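# Zapatillas azules con cordones blancos: ¿cómo las lavo sin que se manchen los cordones y cómo los vuelvo a poner?

**Faith Swai**
6 de marzo de 2018

Hola a todos, a ver si me echáis una mano porque llevo ya dos pares estropeados y no quiero que este sea el tercero.

Me compré en enero unas zapatillas de lona, de un azul bastante fuerte, con la suela blanca y cordones blancos. Son de la marca Clalturis y me costaron 67 euros, que para mí es dinero. El caso es que me las he puesto casi a diario y ya están pidiendo un lavado a gritos, sobre todo por la puntera y por el borde de la suela.

Con las anteriores (también azules, de otra marca) hice lo que hace todo el mundo: a la lavadora enteras, con cordones y todo, y un chorro de detergente. Salieron limpias, eso sí, pero los cordones se quedaron de un celeste sucio que no se fue ni con bicarbonato ni con limón ni con nada. Y encima al secarse se habían encogido o se habían retorcido, no sé, porque luego no había manera de que me quedaran los dos cabos igual de largos. Uno me arrastraba y con el otro casi no podía hacer la lazada.

Entonces mis dudas son estas:

- ¿Saco los cordones antes de lavar o los dejo puestos para que la zapatilla no se deforme?
- ¿Qué hago con el borde blanco? Lo froto y lo froto y se queda gris.
- Y la más tonta: cuando vuelvo a meter los cordones siempre empiezo bien y acabo con un lado larguísimo. ¿Hay algún truco?

Mi madre dice que las lave a mano y que deje de dar la lata. Puede que tenga razón, pero me gustaría saber cómo lo hacéis vosotros. ¡Gracias!

---

**Kanini Chege**

¡Hola, Faith! Yo he pasado por lo mismo con unas rojas, así que te entiendo perfectamente (los cordones rosas no le quedan bien a nadie).

Te cuento cómo lo hago yo ahora, que después de muchas pruebas me va bien.

Lo primero, los cordones fuera. Siempre. Si los dejas puestos, la tela que queda debajo de los cruces no se lava bien, y además es justo ahí donde el tinte pasa al blanco. Los cordones los lavo aparte en un cuenco con agua templada y jabón de lavar a mano, 30 minutos en remojo, los froto entre los dedos, los aclaro y los dejo colgados en el tendedero bien estirados. Lo de estirarlos parece una manía mía pero no lo es: si se secan hechos un gurruño, luego salen con ondas y te da la sensación de que han encogido.

Las zapatillas, a mano si puedes. Cepillo blando, agua fría y poco jabón. Para la puntera uso un cepillo de dientes viejo, con movimientos pequeños, porque si aprietas mucho se le come el color a la lona. La plantilla la saco si es de las que salen y la lavo también aparte.

Para el borde blanco, pasta de dientes blanca de la barata, sin geles ni rayitas de colores. Pones un poco en un trapo húmedo, frotas, esperas cinco minutos y retiras. Ojo con no subirte a la tela, que te deja cerco. A mí una vez me quedó una especie de media luna en todo el lateral y tuve que volver a lavar la zapatilla entera.

Y ahora lo de los cordones desiguales, que es donde más gente se atasca. Pon las zapatillas encima de una mesa lisa y despejada, con el talón hacia ti, como si te las fueras a calzar. Si lo haces con la zapatilla en el regazo se te va moviendo y vas tirando más de un lado sin darte cuenta. 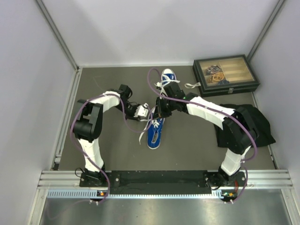 *Las dos azules sobre la superficie gris; en la de delante, un cabo blanco suelto hacia la izquierda.*

Mete el cordón por los dos agujeros de más abajo, los que están pegados a la puntera, y antes de hacer ningún cruce junta los dos cabos por encima de la zapatilla. Tienen que llegar al mismo punto. Si uno sobresale, tira del otro hasta igualarlos. Es un segundo y te ahorra deshacerlo todo al final.

Después vas cruzando, un agujero cada vez y alternando: derecha, izquierda, derecha, izquierda. No hagas primero un lado entero. Cada dos cruces vuelvo a juntar los cabos y miro si siguen iguales. Y no aprietes hasta que llegues arriba del todo — si vas apretando desde la puntera, luego te cuesta la vida meter el pie y acabas aflojando a tirones, que es como se descuadra.

Cuando un cabo se te quede suelto por fuera, déjalo tumbado en la mesa a su lado de la zapatilla y sigue con el otro. Yo antes los tenía los dos en la mano a la vez y se me liaban.

Ah, y la lengüeta bien centrada antes de empezar. Si tiene una trabilla en medio, pasa el cordón por ahí, que mucha gente se la salta y luego se queja de que se le va hacia un lado.

Si al final los viejos no tienen arreglo, cómprate unos nuevos. Para las mías, que tienen seis pares de agujeros, uso unos planos de 140 centímetros de Trornano y me da para una lazada doble. Antes de comprar, mide los que traían, que cada modelo es un mundo.

¡Ya nos contarás!

---

**Halima Barasa**

A la lavadora, programa frío, dentro de una funda de almohada y listo. Llevo toda la vida haciéndolo. Los cordones los meto dentro de la misma funda y nunca me ha pasado nada.

---

**Li-hua Lo**

Hola, llevo unos años arreglando calzado y me permito matizar un par de cosas, sobre todo lo de la lavadora, con todo el cariño para Halima.

Puede salir bien, claro. Depende mucho de cómo esté pegada la suela. En muchas zapatillas de lona el borde blanco va pegado con adhesivo, y el agua caliente y el centrifugado lo van despegando poco a poco. La primera vez no se nota. A la tercera o la cuarta empieza a abrirse por donde dobla el pie, y entonces toca limpiar los restos viejos, volver a pegar y dejarlo prensado toda la noche. Si aun así la quieres meter en la máquina, agua fría y sin centrifugar. Y los cordones, por favor, aparte de lo azul: en una funda con tela que destiñe es cuestión de suerte.

De lo que ha escrito Kanini estoy de acuerdo en casi todo. La pasta de dientes funciona, aunque raya un poquito. Yo prefiero una esponja de melamina humedecida, pasada sin apretar, y sólo por la goma. Si el gris es de haberse puesto vieja la goma, no va a volver a ser blanca del todo por mucho que frotes, eso ya te lo aviso.

Para el secado:

1. Rellénalas con papel blanco de cocina. De periódico no, que la tinta pasa al forro claro.
2. Cambia el papel cuando esté empapado.
3. Sombra y aire. Nada de radiador ni de secador.
4. No pongas los cordones hasta que esté todo seco, también por dentro. Si la lona sigue húmeda, el azul te puede manchar el blanco otra vez y vuelta a empezar.

En mi casa tardan aproximadamente un día entero, más si está lloviendo.

Lo que comentas de los cordones que se quedaron celestes: prueba con percarbonato en agua caliente, sólo los cordones, si son de algodón o poliéster sin adornos. No siempre sale pero a veces los salvas. Y si las puntas de plástico se han abierto, un trocito de cinta adhesiva bien enrollada te sirve para volver a pasarlos por los agujeros.

---

**Faith Swai**

¡Muchísimas gracias a las tres! Los cordones ya están en remojo en un bol de la cocina (mi hermana Mwanaisha casi los tira pensando que era agua sucia). Mañana hago las zapatillas a mano con el cepillo de dientes y compro la esponja esa.

Lo de juntar los cabos antes del primer cruce no lo había hecho en mi vida, siempre empezaba a lo loco — así me quedaban. Li-hua, una cosita más: la plantilla de las mías parece pegada. ¿La arranco con cuidado o la dejo donde está?

---

**Li-hua Lo**

Déjala. Le pasas un paño con agua y jabón por encima, otro sólo con agua, y a secar con todo lo demás.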